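Meireles library service to extend evening hours from December

Opening hours at the Meireles public library will be extended on two evenings a week from December, following a consultation in which 747 residents took part.

The main building will stay open until 8.30 pm on Mondays and Thursdays. Morning hours are unchanged, and the branch at Takent will continue to close at 5 pm. Of those who replied to the consultation, 335 asked for later closing on at least one weekday, and 91 asked for longer Saturday hours, which will be considered separately in the spring. 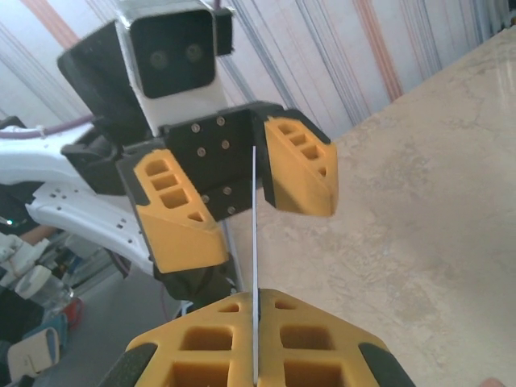 Rekha Dubey, head of library services, said the new timetable would be of most use to shift workers and to students preparing for examinations. "Many of our readers reach us with ten minutes to spare," she said. "They will now have a full evening."

The reading room on the first floor will be available throughout the extended hours, with 30 desks that may be booked in advance. The local history collection will remain closed after 5 pm – items may be requested by noon and collected from the front desk the same evening.

Staffing for the additional hours has been agreed for one year. Babar Soomro will take charge of the evening team, having previously managed the lending desk at Takent.

Readers who hold a current card do not need to register again. Enquiries about desk bookings should be made to Elīna Lepik at the main building.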